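Marklow House, shared kitchens and corridors, walk-round notes. December. Started 9.15, done by lunch more or less. Me (S. Correia) plus Salvador Salgado for the ground floor only, he had a meeting.

Key: OK / ACT = action needed / WATCH = look again next time

## Ground floor

- [x] Front door closer — OK. Slams a bit. Salvador adjusted it while we stood there
- [x] Fire panel, no faults showing — OK
- [ ] Call point by post boxes — ACT. Cover missing again, second time this year. Order two
- [x] Extinguishers, tags in date — OK, all but the one by the bins, tag unreadable. Swap
- [ ] Room 206 store key — ACT. Not on the hook. Pascual Medina had it last acording to the book. Chase

## Stairs and corridors

- [x] Emergency lights, flick test — OK
- [ ] Nosing on step, second flight — ACT. Lifting at the left side, can get a finger under it. Taped for now, needs screws
- [x] Fire doors shut on their own — OK apart from east end, catches on the carpet. WATCH
- [ ] Pram and two boxes under stairs — ACT. Note put on them. Gone by Friday's bin run or we move them

## Riser cupboards

- [x] Locked — OK
- [x] Nothing stored inside — OK, much better than last time
- [ ] Meter cupboard light — ACT. Dead. 60 watt old type still in there, change the whole fitting please

## Water

- [x] Hot tap temps, kitchens — OK, log sheet is in the folder
- [ ] Shower heads descaled — ACT. Veltora say they came, no sheet left, no initials. Invoice 946 on hold till we get one
- [x] Little used outlets flushed — OK, Man-lok Leung does these and signs every time, thank you

## Kitchens

- [x] Fire blanket on wall, pull tabs down — OK
- [x] Heat detector, no cover left on — OK
- [ ] Extractor filter — ACT. Greasy. Wash or replace
- [x] Fridge seals — OK, one split on the Paterson side, WATCH

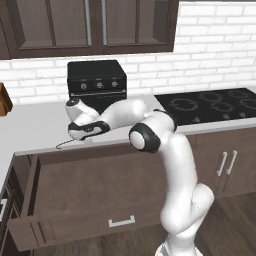
Drawers and doors left open are still the main trip and bump thing in the kitchens, some 100 near miss slips in the box since we started them and that's what keeps coming up. Low ones are worse, you don't see them carrying a pan. Same point for the open drawer below the counter here — shut it when you've got what you want. Toaster oven: crumb tray out weekly, nothing stored on top. Cooktop off at the isolator last thing at night, whoever is last.

## Outside

- [x] Bins clear of the wall — OK
- [ ] Grit bin — ACT. Half full, top up before the frost

Actions to Amândio Fonseca except the Veltora one, that's mine. Next walk-round top floor frist.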